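# Two-arm picking cell drops carded scissors and double-picks after pad change

**Sinéad Madigan**

I look after a two-arm order picking cell at Brutby. It takes hanging goods from a pegboard rack and sets them down in a wire cart. The arms and parallel grippers are from Skiker, and the cell controller is a Trumstead. It has handled stationery and boxed goods for most of the year with no real trouble.

Kitchen scissors on tall blister cards were added in December. The same item also exists with a different blade, so the front surface changes from one variant to the next. Two faults started after I replaced the finger pads at the 400-hour service:

- The card slips or rotates in the left gripper as the arm leaves the rack.
- The right gripper sometimes takes two cards and the controller counts one.

The grip point is taught at the geometric center of the card, which puts the pads on the pivot cap. Pad opening before the approach is the default value. I have already re-zeroed both grippers and checked the air supply at the valve block. Air is steady.

The work is taught from the manual method, one hand per side:
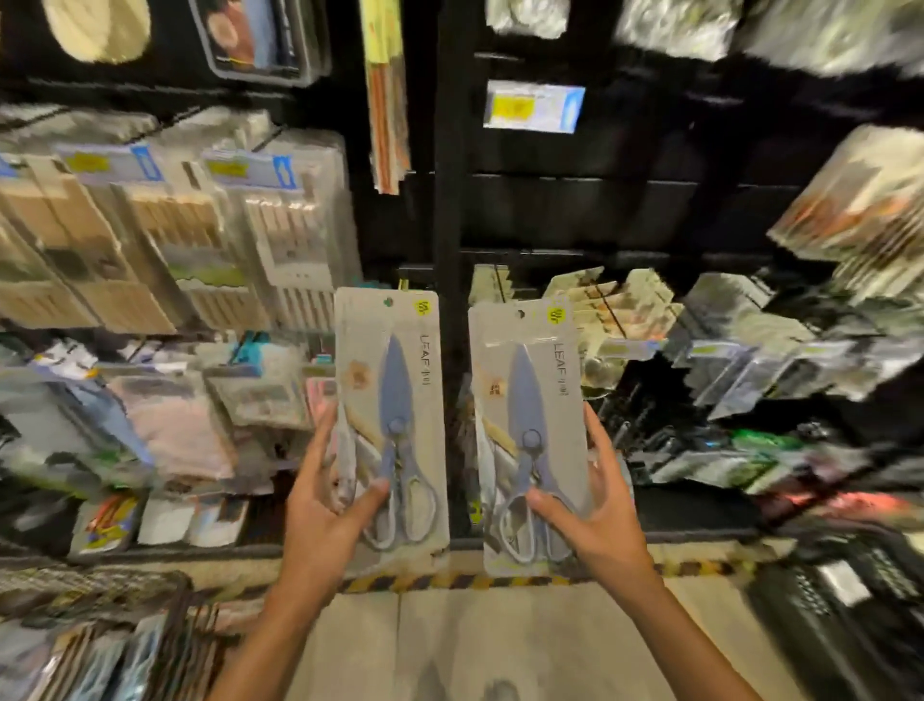 Cards held low, thumb across the front and fingers behind. With the cart:
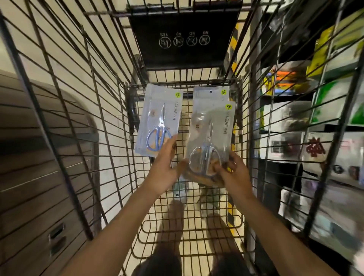 I tried lowering the left grip point to the handle end and the slip got better, but then the top of the card swings on the way to the cart and touches the side wires. Lowering the acceleration fixes the swing and costs more cycle time than I can give away. Is this a pad problem or a teaching problem? I would like to settle that before I open the gripper again.

**Onyshchenko**

Both, and they should be fixed in order. Pads first.

New pads have a release film or molding residue on the face. Wipe them with isopropyl alcohol on a lint-free cloth, let them dry, and run the gripper closed and open a few times with nothing in it. Then check that the two faces are parallel. Close on a sheet of paper at low force and pull from the top and from the bottom. If one end lets go early, a pad is seated on its locating pin instead of over it. Take it off, clean the pocket, refit, and tighten the screws alternately. That single fault will rotate a card every time, and it fits your "started after the service."

Then the grip point. Do not grip on the pivot cap. It is round and hard, and the pads touch it on a very small area. Go low, on the handles, with the front pad on the flat part of the blister or card next to the loops and the rear pad flat on the back. Teach it separately for each variant, because the blister shape is not the same.

For the swing, leave the acceleration alone and change the path. Lift straight up 5 mm to unload the peg, pull straight out until the hang hole is past the hook tip, and only then start the turn. Most of the swing comes from the hole catching the hook and letting go. If it still swings over the cart, raise the approach height and come down vertically.

**pegboard_tom**

Have you tried more gripper force? Ours was set low from the factory and turning it up fixed everything.

**Onyshchenko**

@pegboard_tom On a blister, more force dents the plastic and then the pads sit worse on the next pick. I would check parallelism before touching it.

**R. Haldane**

Adding to the above for the double picks, which did not get an answer.

The cards on one hook sit against each other, and if the rear finger goes in too far it passes behind the second card. Reduce the pre-approach opening so that the rear finger enters just behind the first card, and shorten the approach depth in small steps until you start missing, then go back one step.

Also turn on the closed-width check. In the Trumstead it is under the gripper page, and it is off by default on older software. Teach a minimum and a maximum width for each item. Two cards close wider than one, and the arm should return to the rack and release over the reject tray instead of going to the cart.

**Sinéad Madigan**

Right pad on the left gripper was sitting on the pin. Refitted, new grip point taught on both variants, width check on. 1,000 picks since then with no slips and 5 doubles, all of them caught by the width check and sent to reject. I will shorten the approach depth on the right arm at the next stop. Path change is in too, acceleration back at the original value.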